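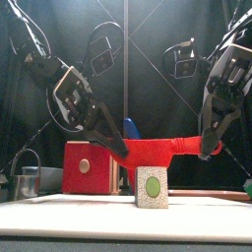

Setup and Care of the Two-Arm Handling Cell
Project report, second year, automation technology
Steston

1. Background

Our school in Steston received a used two-arm cell from the company Grerka. The cell was in working order when it came, but the papers were not complete, and each class before us had changed some settings without writing them down. The task of our group was to bring the cell to a known state, to write a service plan for it, and to run it long enough to see if the plan is good. We were not asked to improve the software. I mention this because in the first weeks we used too much time on the software anyway.

The cell has two arms which come in from above on the left and the right side, over a small table with a flat white board. Each arm carries a white gripper housing with black fingers. Cameras are mounted on the framework behind the arms. The background is kept dark, so that the objects on the table are easy to separate from it. The control program is called Ojo, and it was already installed. The work objects are common household things: a red scoop with a long handle, a tool with a blue handle, a bowl, a metal pitcher and some small boxes.

2. State of the cell at the start

We made an inspection before switching on anything. The result was the following:

The fingers of the right gripper had a small play sideways. With the power off, we could move the tips by hand.

The cables of the left arm hung in a loop that was too tight at the wrist. When the wrist turned to its end position, the loop pulled at the connector.

One camera had a loose screw in its holder. The picture was sharp, but the position was not the one saved in Ojo.

The home position of the left arm was wrong by 6 mm in height. We measured this with a gauge block on the board.

The emergency stop worked. The door switch also worked, but its label was missing and we made a new one.

3. Mechanical work

3.1 Fingers

Both pairs of fingers were taken off and cleaned with a dry brush. The small teeth at the finger tips collect dust and little pieces of plastic from the objects, and when they are full the grip gets weaker. We found the reason for the play in the right gripper at the same time. The two screws that hold the finger base were not the original ones and were too short, so they only caught the first turns of the thread. We replaced them with screws of correct length and used medium thread lock. After one night of drying the play was gone.

A mistake should be reported here. The first time, we mounted the left fingers in the wrong order, and they closed with the tips crossing. No part was damaged, as we were running at the lowest speed. In the service plan there is now a step where the fingers are marked with a paint pen before they are removed.

3.2 Cables

The cable loop on the left arm was opened and laid again with more length at the wrist. It is fastened with hook tape and not with cable ties. Cable ties were used earlier and they had pressed marks into the outer cover. With the arm in each end position, one person watched the loop while the other moved the joint slowly. The loop must not touch the gripper housing and it must not hang lower than the fingers. We had to repeat this on the left arm, because the first length was too generous and the cable swung in front of a camera.

4. Calibration

The order of the steps is important. We first did the cameras and then the arms, and had to do the cameras again when we found the loose screw. The correct order is: tighten all holders, set the home position of both arms, calibrate each camera against the board, and at last check the two arms against each other.

For the last check we used the red scoop. It is long enough for both arms to hold it, one at the body and one at the looped end of the handle. If the two arms do not agree about where they are, the scoop is bent or pulled, and this is seen in the motor current before it is seen by eye. Before the calibration the current in the right gripper went up each time the arms moved together. After it, the current stayed nearly flat during the whole movement. The scoop is not a measuring tool and we do not get a value in millimeters from it, but it is a quick test and it can be done by the students who come after us.

We also tried the bowl for the same test. It is too stiff at the rim and the fingers slid, so this was given up.

5. Test run

The limit for the test run was decided together with our teacher: at least 2,000 grip cycles without opening the cell for adjustment. One cycle means that a gripper closes on an object, lifts or holds it, and opens again. Ojo writes each cycle to a log file.

The cell made 2,381 cycles before we ended the run. There was one stop, at cycle 623, where the left gripper reported that it did not reach its closed position. We looked at the log and at the fingers and found nothing wrong. The object had been placed too near to the edge of the board, and the finger met the board before it met the object. We moved the start area inward in the program, and continued without opening any mechanical part. Our teacher accepted this as the same run.

After the run the finger screws were checked with a torque driver. All of them were still tight. The teeth on the right fingers were dirtier than on the left, probably because the right arm did more of the work with the handle.

6. Service plan

Before each use: look at the cable loops, test the emergency stop, wipe the board.

Each week of use: brush out the finger teeth, feel for play in the fingers with power off, do the scoop test and save the current curve.

Each month of use: check the home position with the gauge block, check the screws of the camera holders, clean the camera fronts with a soft cloth.

After any collision: all of the above, and a new calibration in the order given in section 4.

The plan hangs in a plastic pocket on the side of the cell. A copy is in the project folder, together with the spare finger screws. The grease for the joints is Ritico, the same as was used before, and it should not be mixed with another type.

7. What remains

The current curves are saved by hand, and it is easy to forget it. A small script could do this at shutdown. The camera that had the loose screw should get a holder with two screws, and we have made a drawing for it, but the part was not ready in June when the project ended. The drawing is in the folder under "holder, version 2". Version 1 has a wrong hole distance and should not be used.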